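Steckregal, dritter Anlauf

Im Februar habe ich mir geschworen, nie wieder ein Möbel zu kaufen, das in einer Tüte geliefert wird. Gehalten hat das bis zum 31. Mai. Da stand ein Karton von Furnthorpe vor der Tür, Modell Allitz, weiße Rohre, weiße Verbinder, und ich hatte ihn selbst bestellt, in nüchternem Zustand und am helllichten Tag.

Allitz ist ein Wäscheständer, der auch Kleiderständer sein will. Man steckt unten einen Rahmen zusammen, setzt die senkrechten Rohre darauf und legt ein Stück Stoff hinein, das die Anleitung "Ablage" nennt. Ich würde es eher Lappen nennen, aber ich bin auch nicht im Marketing. Angeblich dauert das alles 30 Minuten. Ich habe nach 92 Minuten aufgehört, auf die Uhr zu schauen, und erst einmal Kaffee gekocht.

Das Problem sind die Rohre. Sie sehen alle gleich aus, sind es aber nicht, und der Unterschied beträgt ungefähr eine Daumenbreite. Man merkt ihn erst, wenn das Ding steht und sich leicht nach Süden verneigt. Dann darf man alles wieder auseinanderziehen, und auseinander geht es grundsätzlich an der Stelle, die man gerade nicht meinte.

Cherry Mae Mercado, mit der ich früher in Wastel zusammengewohnt habe, schwört auf Spülmittel. Einen Tropfen auf das Rohrende, dann rutscht es in den Verbinder wie nichts. Stimmt. Es rutscht danach allerdings auch wieder heraus. Ihr eigener Ständer, ein Bautista, steht seit Jahren tadellos, aber der war auch teurer, was sie bei jeder Gelegenheit erwähnt.
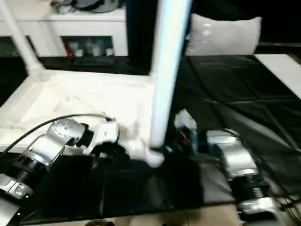

Mein Rat nach drei Anläufen, falls ihn jemand haben möchte: erst den unteren Rahmen fertig machen, und zwar auf dem Tisch. Auf dem Teppich steht alles schief, und man sucht den Fehler dann im falschen Rohr. Die senkrechten Rohre kommen danach, mit einer leichten Drehung und ohne Gewalt. Wer mit der Faust nachhilft (ich, zweimal), bekommt sie nie wieder gerade. Und den Stoff sollte man vorher bügeln. Ich habe es gelassen, weil ich dachte, die Falten hängen sich aus. Bei einem Stoff, der flach liegt, war das kein starker Gedanke.

Inzwischen steht Allitz im Flur und trägt zwei Jacken und einen Regenschirm. Laut Karton hält er deutlich mehr aus, aber ich will ihn nicht provozieren. Ein Verbinder ist übrig geblieben - er liegt jetzt in der Schublade bei den anderen übrig gebliebenen Verbindern.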